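# Sorting the buttons before building the box

In our small workshop in Bamedville, the push buttons have been the worst drawer for a long time.
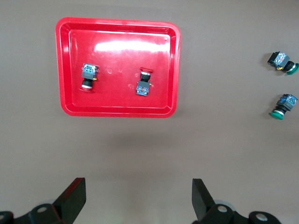

I am writing this because my friend Sanaa Abdelaziz asked me how I keep the small electrical parts in order, and my answer by phone was too long and not very clear. So I try again in writing.

The project is a control box for the water pump at my uncle's garden. It needs a start button, a stop button and one spare of each. The start is green and the stop is red, like on most machines I have seen. I bought the buttons from a shop called Helmy, together with other things I did not need, and the whole order was 582 with the delivery. Too much, I know. My wife also knows.

For years I put everything in one big drawer. When I wanted a red button I moved all the cables and the old relays to find it, and often I found a green one first. In April I decided that every job begins with a tray. Before I touch the screwdriver, I take out the parts by color and I put one color in the tray. The other color waits on the table until its turn.

The red tray is for the red buttons. It is a cheap plastic one, very shiny, and I don't like how it reflects the lamp, but it has a raised rim and small things do not escape. With my old flat wooden board I lost many screws. One of them I found again inside my shoe.

A word about the buttons themselves, for people who never bought this kind. The round cap is the part you push, and it stays outside the box. Behind it is a black collar with a thin silver ring, and then the square black block where the wires go. The face of the block on mine is a clear plastic with a little blue in it, so I can see the small screws of the terminals. I like this very much, my eyes are not young anymore.

When I sort, I don't care in which direction they lie. Anas Filali, who taught me wiring, always put them in a line with all the caps to the same side, like soldiers. I tried this for one week and it only made me slow. The color is enough for me. The direction I check later, when the button is already in my hand.

What I do check is the contact block. Some blocks are for normally open and some for normally closed, and for a stop button this is a serious matter. I test each one with the multimeter before it goes in the lid, pushed and not pushed, and I write the result on a piece of tape. It takes 3 minutes and I am not ashamed of being slow here.

After the job the spares go in a small Mamel box with two parts, one for each color. The lid does not close well - I must find another one. Sanaa uses Skunov boxes and says they are better, but they cost 300 for the set and I have already spent my money on buttons.

Next I will drill the lid of the control box. The holes are marked with pencil, and I still need to borrow the big drill bit from Anas.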